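Lerkell opens orders for the Trokura hand-held gripper kit

Hi all! I run Lerkell, and I'm very happy to say that our Trokura kit goes on sale this December. If you've been on our mailing list for a while you know how long I've been going on about this one (sorry, and thank you for sticking around).

Trokura is a set of 2 hand-held grippers, one for each hand, made for people who want to teach robots by doing the job themselves. You squeeze, the fingers close, and the recording goes straight to your laptop in a format most training teams already use. We sell it as a complete kit with spare finger pads, a charger and a padded case.

My favorite thing to do with it is laundry. I mean it! Folding clothes is still one of the hardest jobs you can hand to a robot arm, and it's the first thing our early customers wanted to try. The team at Mathebula ran 2,000 folding sessions on our test units before we settled on the final pads, and their notes changed a lot: softer ribs, a lighter squeeze, and a grip that doesn't make your thumb ache by lunchtime.

We're building 100 kits in the first batch. Gustano is handling shipping and repairs, so if a pad wears out or a pin works itself loose you send it to them and they'll get it back to you. Every kit comes with 2 years of cover on the moving parts, and I fought pretty hard for that.

Orders open at 9 a.m. on the Lerkell website. Schools and small labs can ask for a loan set before they buy, just write to us through the contact page and tell us what you'd like to fold, stack or sort. I read those messages myself, usually with coffee, and I'd love to hear from people working on clothes and bedding in particular.
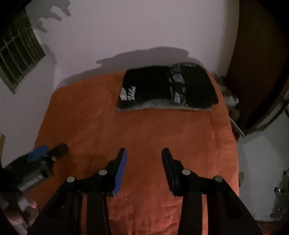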